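About Trekstead

Hi, and welcome! Trekstead is my little corner of the internet for people who love overseas TV dramas, the longer and sillier the better. I started it in September with 4 recaps and a very ugly logo, and we now have 600 episode write-ups on the site (the logo has improved too, I promise).

I got hooked on subtitled serials when I was home with a broken ankle and ran out of Australian soaps. My favourite is still Anum, which has two weddings, a switched baby and a courtroom scene that goes for three whole episodes. After that I moved on to the Spahić family saga, and then I couldn't stop. My poor couch has a dent in it.

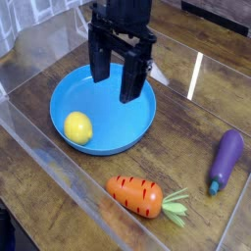 I write most of the recaps myself, usually the morning after an episode goes up, with a cuppa and far too many notes. They're full of spoilers, so if you're behind, start with the "no peeking" pages. Those only cover the set-up and the characters, plus a family tree for the shows that really need one (looking at you, Dasel!).

We also have a newsletter, which goes out to 3,924 readers and covers cast changes, new seasons and whichever villain I've grown fond of that week. It's free, and you can unsubscribe whenever you like.

I don't stream or sell any shows, so please don't email me for links. Do email me if I've mixed up the twins again, or if there's a serial you'd like me to try. I read everything, though I'm a bit slow in finale season.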